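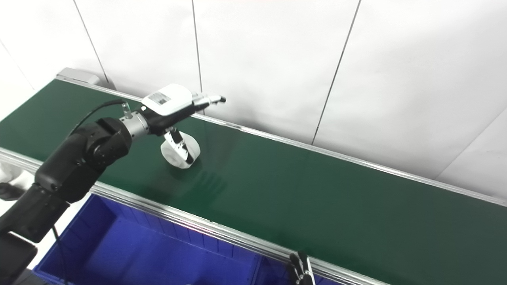

Sunday, August, unit 2. Packing line tidy-up, day 2 of it really. Came in early to get the belt sorted before the Gamage stuff lands. Tracking first: it had been creeping towards the wall side again so gave the tensioner at the far end a quarter turn, ran it, another quarter turn, left it. Seems ok. Wiped down the surface w/ the Zima cleaner, no solvent (Loredana's rule, after the last belt went tacky). Blue bin stays where it is, below the near rail, that's the right spot for it and please don't shove it under the bench again. White rolls go on the green one at a time, flat side to the belt if they'll stand, otherwise upright is fine. Nothing stacked. Stacked ones tip at the join.

Rolls: box from Reltell says 34. Took that as read. Two with crushed cores, put aside on the windowsill for Imtiaz to moan at them about. Cores otherwise clean. If the outer end has lifted, press it back down w/ a thumb before it goes on, else it catches.

Rails - the near one wants its slot cleaning out, full of fluff and label backing. Did half with a lolly stick. Rest tmrw. Far rail fine. Check the T-nuts while you're at it, one was finger loose by the leg bracket, nipped it up, didn't have the proper key so it wants doing agian.

Tea. Then small parts.

Small white parts from Coltix: same belt, slower. 15 on the dial, not the usual. Above that they wander and end up against the rail. Leave a good hand's width between them. Loredana thinks we should lay a strip of tape down as a guide line, I'd sooner not, the glue residue took ages to get off last time. Ask her again once she's seen it running.

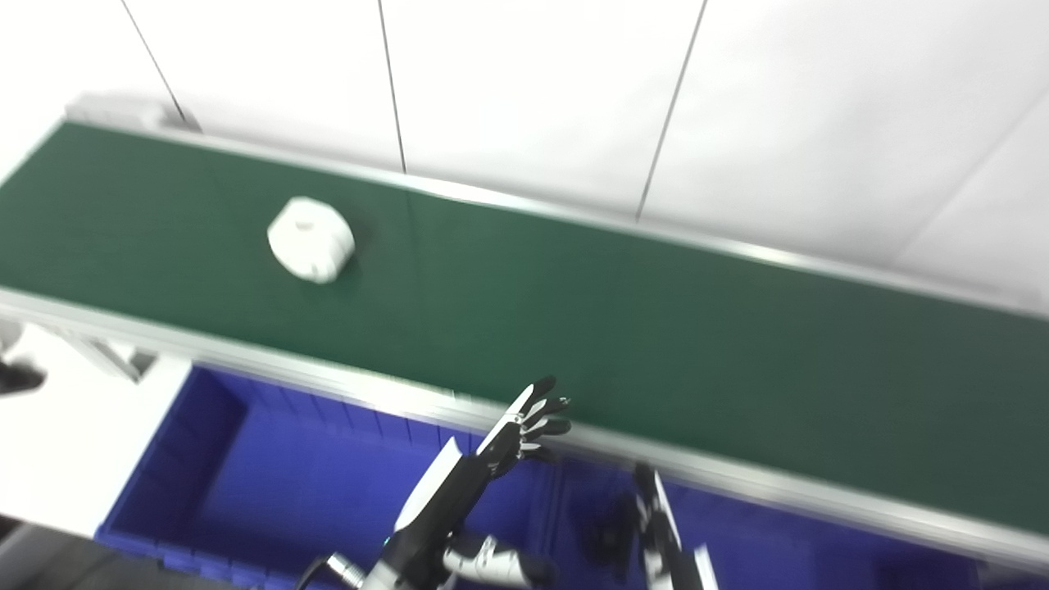

Do the small parts need sorting by size before they go on the belt?
Only the Gamage ones do. Coltix come as one size per bag, tip them in a tray and go.

Wrote that on the whiteboard as well, been asked it enough.

Wall panels behind the line: wiped the lower bit, grey smears mostly from sleeves. Don't lean on them when reaching over, go round.

Still to do
- finish slot on near rail
- proper key for the bracket bolt (in Imtiaz's drawer??)
- second blue crate, same size as the one we've got, the store ones are too deep
- label for the speed dial, the pen has rubbed off
- ring Reltell re crushed cores, get credit not replacements
- sweep under the near side, offcuts everywhere

Belt off at the wall, cover on. Imtiaz has the key to the unit, I've left the side door on the latch for the delivery bloke.

2 comments | 0 shares

Recent entries
Belt tension, again
Where the Gamage trays went
Zima cleaner: dilution
Shelf labels, second go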